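Prolgate drafting and drawing open day

Posted 19 February 2007

I should say up front that I went to the Prolgate open day expecting to be sold something, and I was. The flyer promised "a working day in the drawing rooms" and the chance to see how a sheet goes from blank to finished by hand. It's an hour and a bit from us by car, the last stretch of it gravel, and the parking is in a paddock that had been mown for the occasion but not very recently.

Entry is free. They want you to sign a book at the door and leave an address, and I expect I'll be hearing from them. I gave my old post office box.

The building used to be a wool store. There's a foyer with a display about the history of the place, mostly photocopies, and a trestle with the Sterwood paper people handing out samples. Their line is that good paper makes a better drawing. I've heard that from every paper company I've ever met and I've never seen one of them put a cheap sheet next to a dear one and let people draw on both. I asked if I could. The young bloke said he'd have to check, and went off, and that was the last I saw of him. The samples were about the size of a beer coaster, so you couldn't have tested much on them anyway.

Sterwood had pads on sale at 60 dollars. I put mine back.

Upstairs is the drawing room proper, and it's the part worth the drive. Good light down the south side, long benches, stools that are too low for anyone over school age. The sheets are big and there is a lot of white left on them at the early stage, which surprised some of the visitors around me, who I think had come for pretty pictures. What you get is setting out. Long thin lines in pencil, ruled to give the thing its bones before anybody commits to a proper edge. I did a couple of years of tech drawing and it was nice to see it again, even if the talk that went with it was laid on a bit thick. We were told that the line weight was "a language". Maybe. Mostly it's keeping your pencil sharp and not leaning on it.

What I will say in their favour is that they hadn't cleaned everything up for us. I've been to open days where the work on show was so spotless it had obviously come out of a drawer that morning.

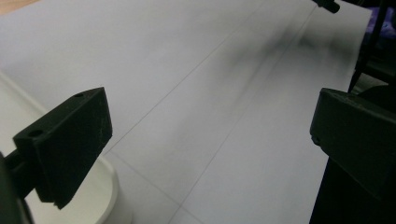

Pencil lines on a large white sheet, with graphite smudging towards the upper right.

Smudging was supposedly covered in the next talk, "Keeping a Clean Sheet", upstairs at the far end. The advice was to work from the top down, keep a scrap of paper under your hand and brush the rubbings off instead of wiping them. All sound, and all on the back of the flyer, so I'm not sure why we needed twenty-odd minutes standing up for it. Someone asked whether a harder pencil would fix the problem and was told it depended. On what, we didn't find out.

Then there was the Kingi room. Kingi is the name they've given their short course, and the room has a banner and a fair few chairs in it. The full course is 800 dollars, or 500 if you put your name down on the day, or 400 for concession holders. I don't love a price that drops by that much because you happen to be standing in front of it. I asked what was included and was told tuition and "most materials". I asked which materials weren't. Paper, as it happens. See the trestle in the foyer.

Lunch was a sausage in bread out the back, and decent. Tea from an urn, biscuits gone by one o'clock. The toilets are across the yard and you'd want to know that before it rains.

The afternoon was meant to finish with a look through the Warkier collection, old survey sheets and the like, which was the main thing I'd come for. It was shut. A note on the door said it would reopen in April. The flyer didn't mention this, and neither did the woman at the front desk when I asked her that morning where to find it.

Would I go again? For the collection, if it's open, and I'll ring first. Upstairs is worth half an hour of anyone's time if they like to see lines being ruled. Take a cushion for the stools, and bring your own paper - you'll be paying for it either way.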